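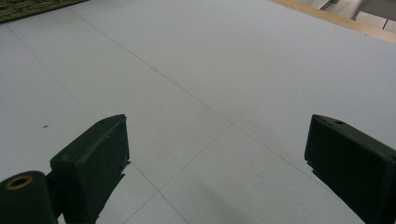
The bathroom fan in my apartment failed its second tissue test in August, so I measured the duct run before buying a replacement. Rated airflow on a fan label assumes almost no resistance. My run has 2 elbows and a section of flex duct that sagged between the joists, and each of those costs pressure.

The old unit was an Eltix rated at 100 cfm. With a flow hood on the grille I read 113 with the duct disconnected and less than half that with it attached. A stronger motor would mostly have added noise. I pulled the flex tight, cut off the extra length, and replaced the first elbow with a long-radius one from Priedītis. The damper flap at the wall cap was also stuck partway shut with lint and old paint. I scraped the hinge and left the paint on the cap alone.

The fan stayed. Next is the gap under the door, where the makeup air comes in.

Comments

Melahat Ertürk
Did you tape the joints or use mastic? My foil tape let go in the attic after one summer.

ductrun
Mastic on the elbow, foil tape on the rest. I'll check the tape when I insulate.

pkl
Same stuck flap here.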